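Robot arms take over first teardown step at Hotcombe computer recycling plant

HOTCOMBE - The workstations that come through the intake door at Nogueira still get weighed, tagged and opened by hand. What happens after the side panel comes off has changed since June, when the company put robot arms on its teardown line and moved most of the people who had worked there to other jobs in the building.

Nogueira buys retired office computers, takes them apart and sells what can be used again. Memory, processors, expansion cards and drives bring in most of the money. The rest goes out as scrap metal and circuit board. 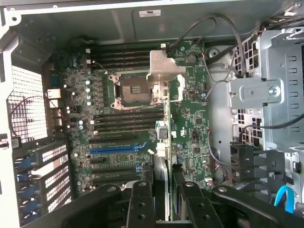
By Kanako Ebihara
Hotcombe | 3 August 2025

The company runs 2 robot cells, each with an arm and a two-finger gripper, and a control program called Patora that staff use to teach the arms new models of computer. A technician sits between the cells and watches both.

Before the change, 31 people worked at the teardown benches over two shifts. Nogueira says it has not laid anyone off. Five of the bench workers now run or train the cells. Others went to testing, where reused parts are checked before sale, and a smaller group moved to the loading dock. Those who stayed at the benches handle laptops and all-in-one machines, which the arms are not set up to do.

Towers and desktop workstations were picked first. They are large, they open wide, and the same few models arrive by the pallet when an office replaces its equipment. Many of the latches and release tabs inside are colored, and workers who trained the cells said that made the early lessons easier to write down.

The work has not become quiet or simple for the people near it. A technician has to decide which parts are worth pulling, set the case at the right angle, and clear cables that hang in the way. Cables remain the most common reason for a stop, according to the shift log posted beside the line. Bent brackets come second.

Pay was the main subject in talks between the company and its workers this spring. Cell technicians get a higher hourly rate than bench workers, and the company agreed to offer the training by seniority. The course takes 30 hours, all of it on paid time. Workers who moved to the loading dock kept their old rate, but some have asked for a way back indoors, and that request is still open.

There is also the question of speed. A practiced bench worker can still strip a familiar workstation faster than an arm can. The company's case for the cells rests on the late shift, which it has had trouble filling for years, and on hand injuries. Cuts from sheet metal were the most frequent entry in the plant's first aid book.

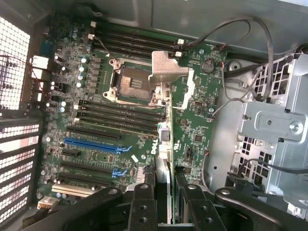 Horácio Leitão said that his hands felt better than they had in years, but that he missed finishing a machine himself. He used to know at the end of a shift what he had done, he said, and now he spends much of it waiting for an arm to ask for help. He added that the pace was easier and that he would not go back to nights at the bench.

Several workers raised a similar point about attention. Watching two cells for a full shift is tiring in its own way, and the company has started rotating technicians to the test area after lunch. Breaks were moved as well. Under the old schedule the whole line stopped together. Now one technician covers while the other is away, so fewer people eat at the same time.

New hires are another matter. The teardown bench was where most people started at Nogueira, and it was where they learned what was inside a computer and what it was worth. With fewer bench jobs, the company plans to start newcomers on laptops and have them shadow a cell technician later on.

Every part an arm pulls is still looked over by a person before it gets a label. Drives go through a separate locked room, where they are erased or destroyed, and that room remains fully manual. Customers' contracts require a signature for each drive, and the company said it has no plans to change the procedure.

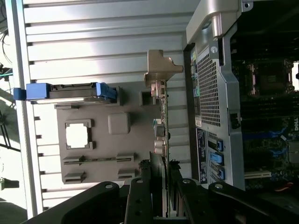 What comes next

Nogueira has a second building at Clendarari, where it handles printers and monitors. Managers there visited the Hotcombe line in June but have not ordered any equipment. Printers vary too much from one maker to the next, the company said, and many arrive broken.

At Hotcombe, a third cell is under discussion. Workers have asked that staffing for it be settled before it is bought, and that the rotation to the test area be written into the schedule. The company said it would answer both requests once the current group of trainees has finished the course.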